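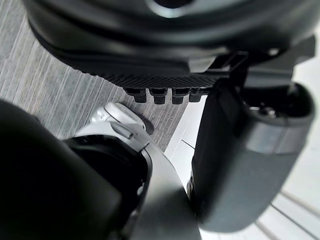

*Attachment 1, added Sunday morning*

**Holutik Support: ticket log, dishwasher stops mid-cycle and leaves water in the bottom**
Status: open, waiting on customer (me, sorry)

Hi again! The form only gave me a tiny box, so I'm putting the whole story in here and adding to it as I try things. Please read all of it before you tell me to clean the filter, because I have cleaned the filter. I've cleaned it so many times now that I could do it in my sleep.

Okay. We bought the dishwasher through Urbonaitė (the kitchen place, they did our cabinets too) and it was great for ages. Then in December it started stopping partway through. I press start on program 2, it fills, it swishes, everything sounds normal, and then at 14 minutes it goes quiet. No beeping at first. A while later I get a blinking 9 on the display and the door won't do anything useful until I hold the cancel button down. When I open it up there's a puddle sitting in the bottom, maybe enough to cover the filter, and the dishes are sort of half washed with soap still on them.

It doesn't do it every time! That's what drives me nuts. I'll get a clean run and think it's fixed, and then the next load dies at the same spot. The quick program almost always finishes. Program 2 is the one that quits, and that's the one I use for real dinners.

What I'd tried before I wrote in the first time:

- Took out the filter, scrubbed it with an old toothbrush, put it back (and yes, turned it till it clicked)
- Switched detergent from the Vuvden tablets to the Vuvden powder, then back again
- Ran it empty with white vinegar in a bowl on the top rack
- Turned it off at the breaker overnight

The vinegar made it smell nicer. Otherwise no change.

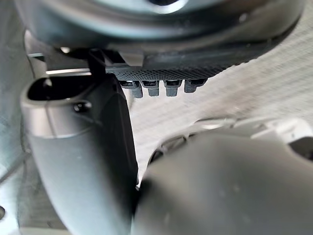 **Category: Draining / water left in tub**

Ott Žukauskas answered me on this one (hi Ott, thank you, you were very patient). He asked whether the water backs up into the sink when the dishwasher drains. So I ran the quick program and stood over the sink the whole time like a heron. A bit of gurgling in the drain, and then it went down fine. Nothing came up in either basin. I did it again with the tap running, more gurgling, still nothing coming up.

He also asked me to find the drain hose under the sink and see if it was kinked. That took me half an evening, because first I had to take everything out of the cabinet, and we are the kind of people who own eleven half-empty bottles of the same spray. The hose goes up, loops over, and comes down to the drain. I didn't see a kink. It was kind of squashed behind a Flavska trash can, the pull-out type, so I moved the can over and zip-tied the hose up higher the way Ott said to.

Next two loads were perfect. I was so pleased I nearly wrote in to close the ticket. Then the third one, blinking 9 again, full of spaghetti plates. I bailed it out with a measuring cup and washed everything by hand, and by then it was late and I just went to bed mad.

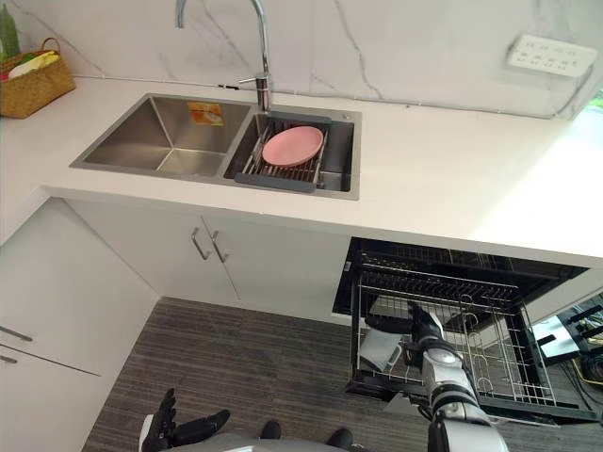 *Attachment 3: sink and dishwasher, door down, lower rack out*

Ott, you'd asked how far the dishwasher is from the sink, and it's just off to the right of the sink cabinet, so the hose run is short. The fittings are all behind those two cabinet doors under the sink. I can send you the inside too if you want it, but it's mostly spray bottles.

While I had the lower rack out I did the spray arm test. You spin it with your finger and it should keep going a little. Mine went around okay, but there was a grape stem or something like it poking out of one of the holes! I picked it out with a toothpick, then took the arm off and rinsed it under the faucet and some grit came out. I was really hoping that was it. It washes better for sure, the glasses are a lot clearer. It still stopped at 14 minutes on the very next program 2.

Meanwhile we've been washing a lot by hand and using the gray rack over the small side of the sink. It's handy, but it does not hold dinner for a whole family, and I've rearranged it more ways than I care to admit. Plates lying flat like that pink one eat up the space right away. Stand them up and they lean on the mugs. I miss my dishwasher.

One more thing that might matter. If I stop it myself, before it gets to the bad spot, and start the drain by holding cancel, it empties completely. I can hear the pump. After a blinking 9, I hold cancel and get a hum with no whoosh. The second time I hold it, it usually goes. Does that sound like the pump is sticking? My brother-in-law says pump, but he says pump about everything, including my car.
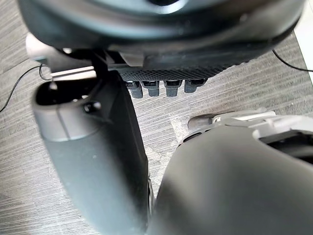 Leaks were the other thing on your list, and I haven't found one. I pulled off the kick plate with the two screws and put paper towels underneath before a full program 2, and they were bone dry afterward. I'd like you to keep leaks on the list anyway, because we've got that gray striped carpet on the floor and I really don't want to find out about a drip the hard way. I've been pressing the stripes with my palm after every load, so far so good. If your technician does come, could they please bring something to put down before they slide the machine out?

About the technician. Urbonaitė quoted me over $200 just to come and look, parts extra, and I don't want to pay that if it's covered by you. I've uploaded the receipt to the account page. The page said "received" and then logged me out, so I don't know if it stuck.

So what I need from you:

1. Is the blinking 9 a drain fault or something else? My booklet skips it.
2. Can I get at the pump from inside the tub, under the filter, or does the whole machine have to come out?
3. Did the receipt go through?

Evenings are better for calling. I'm going to try one more program 2 tonight with nothing in it but a couple of cereal bowls, and I'll add the result here.

**Update, 9:40 pm:** Stopped at 14 minutes. Held cancel, hum, held it again and it drained. The bowls are in the sink.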